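Verska Winter Gear Listings

Product text for cold-weather sports gear, collected for work on search and size matching. Version 2 replaces the September upload, which had broken size fields.

Contents

The set holds 437 listings: gloves, helmets, base layers, boot bags and neck warmers. Each row has a title, a short description, the seller's size text and a cleaned size. Nullico and Vieira supplied most of the glove rows. Brornex rows are helmets only.

Size text is kept exactly as the seller typed it, including double spaces and stray capitals. The cleaned size is in centimeters for helmets and in letters for everything else.

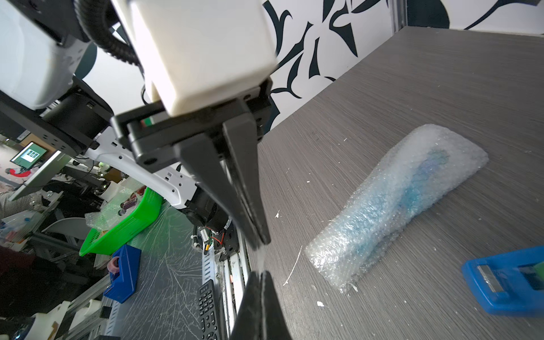 Rows with no usable size are left in with an empty field – please don't read these as one-size items. There are 11 of them, all neck warmers.

Descriptions longer than 700 characters were cut at the last full sentence. Prices and seller contact details were removed.

Known problems

Youth and adult gloves share the same letters in the Vieira rows. Check the title before comparing them.
Left and right glove liners sold separately may show up as duplicates.
Color names have not been merged, so "charcoal" and "dark gray" are separate values.

Files

listings.csv – all rows
sizes.csv – seller text and cleaned size
changes.txt – edits since version 1

Maintained by Ferdinand Hämmerli. Send corrections with the row number.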